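3.2 Countertop electric pots in small households
Reading time: 3 min
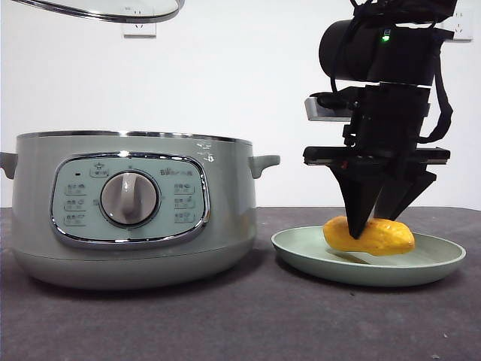
Figure 3. Open electric cooking pot with rotary control, and a small plate to its right.

Of the 320 households that returned the kitchen survey, most kept at least one plug-in pot on the counter all year. We grouped these pots by control type: a single rotary knob, push buttons, or a touch panel. The pot in Figure 3 belongs to the first group. It has one knob in the middle of the panel, with three printed labels on either side, and short handles in the same colour as the body.

Respondents with rotary pots gave shorter answers to the question on learning to use the appliance. Many said they used one or two settings and left the others alone. Small labels were a common complaint, mainly among older cooks, and several households had marked their usual setting with tape or nail polish.

Where the lid goes during cooking came up more often than we expected. Glass lids were put in the sink, on a folded tea towel or upside down on the nearest clear bit of bench. Households in the Awan units, where the benches are 475 mm deep, had the least room for this — the pot and one small plate took up most of the working space. A plate beside the pot was the usual arrangement in these kitchens, used for food going in as well as food coming out.

Power outlets also shaped where the pot lived. In the Zametti building the outlets sit on the back wall, and residents tended to leave the pot beneath them between meals. Twelve households said they had moved a kettle or toaster to another room to make this work.

We did not test cooking performance. Wear was recorded by eye only, and light scuffing near the rim was not treated as damage.

Related items
Bench depth and meal preparation in the Hivosus flats
Lid storage in shared kitchens
Wovirport kitchen survey: questions and coding notes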